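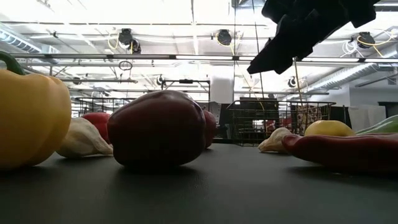 Conflicting Statements During the Clivbridge Boil-Water Advisory

Liam Scanlon and Essam Ouazzani
Government and Public Information, project report
Submitted Thu 19 January

Background

Last May the town of Clivbridge told part of its east side to boil tap water before drinking it. A routine sample from the Donley pump station had tested positive for coliform bacteria. The advisory covered 983 households and stayed in place for nine days.

During those nine days, residents heard from three sources: the town water department, the mayor's office, and Votico, the company that runs the pump station under contract. The three did not always agree. On the second day the water department wrote that the cause was "under review and no finding has been made." That same evening the mayor said in a radio interview that a cracked seal at the station was to blame. Votico put out a notice the next morning that mentioned neither a seal nor a review.

We wanted to find out how often the sources disagreed, what they disagreed about, and whether the disagreements were ever corrected in public. We did not try to work out what caused the contamination. The town's own report deals with that and we are not qualified to judge it.

Sources

We used the town website, the public log of the water department, the recordings kept by the local radio station, and notices that Votico mailed to customers. The town clerk's office gave us copies of two notices that had been taken off the website. Social media posts were used only if they came from an official account.

Once repeats were removed, we had 100 separate statements. A statement means one claim on one subject, so a single press release could hold several. Each was entered in a spreadsheet with the date, the time if known, the source, and the exact words.

Method

We sorted the statements into four subjects: cause, area affected, health risk, and expected end date. Each of us coded the whole set alone, and then we compared results. Where we had coded a statement differently we talked it over, and if we still could not agree we marked it "unclear" and left it out of the comparison.

Two statements were counted as conflicting if both could not be true at the time they were made. A vague statement and a specific one were not counted as conflicting. This was the hardest rule to apply. "No finding has been made" and "it was the seal" were counted as a conflict, because the mayor was speaking for the same town government whose department said it had no finding. Essam thought this should be a separate category. We kept it as a conflict but say so here so that readers can disagree.

Findings

Cause was the subject with the most conflicts. The water department kept the same wording from the second day to the seventh. The mayor's office named the seal in two interviews and one post, then stopped mentioning it. No retraction was issued. When the town report came out later, it listed the seal as one of two possible causes and did not choose between them.

The area affected was the second problem. The first map left out Chraibi Street and the two blocks behind it. A corrected map went up the following afternoon under the same file name, with no note that it had changed. Anyone who had saved or printed the first map would have had no way to know. Votico's mailed notice used the first map.

On health risk the sources were close to each other. All of them told people to boil water for drinking and cooking and said that it was safe to shower. The only difference was over brushing teeth, which the Votico notice left out.

The expected end date changed three times. We did not treat this as a conflict when the source gave a reason, and the water department usually did. The mayor's office once gave a date two days earlier than the department had given that morning.

Public response

The town recorded 1,639 calls to its information line while the advisory was in force. The call log gives a short topic for each one but no names or addresses. The most common topic was "is my address included." Calls with that topic went up on the day the map was changed and stayed high the day after. We can't show that the map caused the increase, as the radio station also gave out the phone number for the first time that day.

Calls about cause were few. This surprised us, considering how much of the news coverage was about the seal.

Limits

Our radio recordings are incomplete. The station keeps its morning show but not its afternoon call-in hour, and the mayor was a guest on that hour at least once. We asked Votico for its internal timeline and received no reply. We also had no way to check what people were told in person at the bottled water pickup in the school parking lot.

Recommendations

The town should put a date, a time, and a version number on every map and notice, and keep old versions online with a line saying they have been replaced.

During an advisory, statements about cause should come from the water department only. Other offices can point to the department's latest wording.

Contractors' notices should be checked against the current town map before they are mailed.

Division of work

Liam collected the website and mailed material and wrote the sections on method and public response. Essam transcribed the radio recordings, built the spreadsheet, and wrote the findings. The recommendations were written together. The spreadsheet is attached as Appendix A and the two removed notices as Appendix B.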